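Wonomon gripper build: second progress report to the Thibodeau small grants scheme

Where the money has gone

You awarded us 2000 and we have so far spent 2908, which I mention first because you would have found it on the last page anyway. The difference has come out of my own pocket and is not being claimed. Most of it is finger pads. We bought a cheap set, which peeled, then a less cheap set, which peeled more slowly, and then the ones we should have bought in the first place. Receipts are in the folder, including the one that has been through the wash.

What the project was meant to do

For anyone new to the file: Wonomon is a pair of hand-held grippers with a camera on top, built at home and at the Ratex shared workshop. A person picks things up with them, the camera records it, and the recordings are used to teach a proper robot arm to do the same. The arm is the stage after this one. Please do not ask about the arm.

What works

Both hand-held units are now assembled and can be used as a pair, one in each hand. The linkage on the first version had enough play in it to rattle when you walked across the room. We reamed the holes again and fitted better pins, and it now opens and closes without complaint. The jaws stay parallel through the whole travel, or near enough that I have stopped measuring.

The blue textured pads are the real improvement. Small smooth bottles used to shoot out sideways like a bar of soap. In the last round of trials we did 90 lifts with the new pads and dropped 5, and two of those were me sneezing.
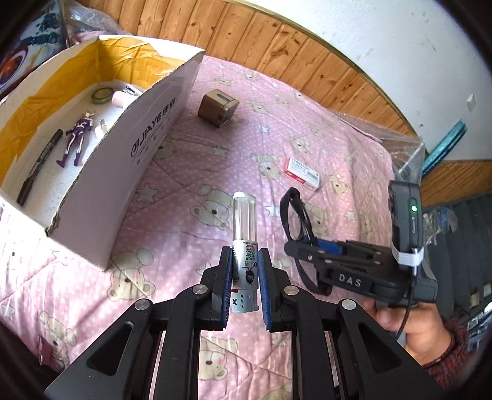

Skurkside, October

Trials have moved to the house while the workshop has its floor done, and the bedspread has taken over from the bench as test surface. It has teddy bears on it. It is also soft, quilted and never quite level, so a bottle stood upright does not stay upright for long, and I would call it a harder test than anything we managed at Ratex. The small objects are a mixed lot: a bottle with a cartoon on the label, a marker pen, a roll of green tape, an action figure. The open white box with the yellow flaps is good for practising reaching over a wall without knocking it, a skill I have yet to acquire.

The camera is held on with white elastic. The printed bracket is designed and sits on the list below, where it has been since the first report. In its defence, the elastic has never snapped, and it takes ten seconds to fit.

What does not work

The cable. It runs down past the hand and catches on sleeves, cuffs and once a door handle. We have tried tape and we have tried a clip. A shorter cable is on order.

Wrist ache sets in well before the battery gives up. The units are heavy at the front, and moving the camera back would help, but then it sees mostly knuckles.

Flat things remain beyond us. The pen is fine if it is lying at an angle on something soft. On a hard table it might as well be painted on.

Still to do before the final report

Print the bracket – yes, I know.
Fit the shorter cable and repeat the lifts.
Shift some weight towards the handle.
Write up the parts list so another workshop could build a pair without buying three sets of pads.

We are not asking for more money at this stage. We would like another month, and the loan of the label printer if it is not being used.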